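Metal Bins, Sorting Room, Cludthorpe

Gallery page for the shared bins at Hollis. Pictures by Maja Nowicki, notes by Krystyna Pawłowska. Last edited 13 June 2020.

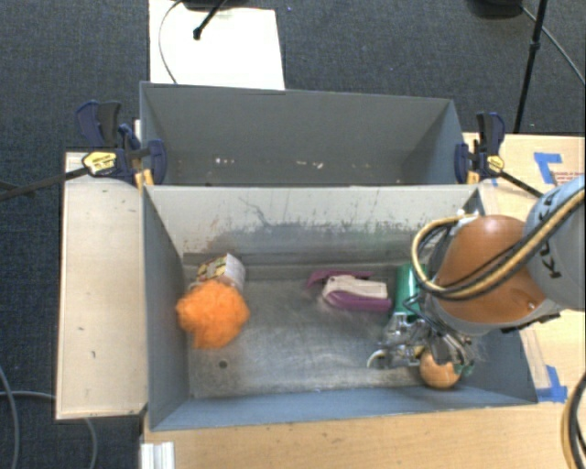 Front bin with mixed small items: fuzzy orange ball, printed package, purple and off-white stapler-like object, green cylinder, round orange object near the close wall. Second grey bin behind.

Notes on the front bin

Side walls: blue-grey. Scrapes are heaviest on the back wall, reddish-brown and dark, with one thin branching scratch left of the middle. A faint greenish patch shows toward the right half.

Floor: metal, brushed and stained. The small round hole stays open. Do not tape over it.

Contents: item list 422 applies. Soft items go in last when the bin is refilled. Maximum load is 25 items per bin.

Cleaning: wipe with a damp cloth every 4 weeks. No scouring pads. Report new dents to Sławomir Kaczmarczyk. The next wall check is in August.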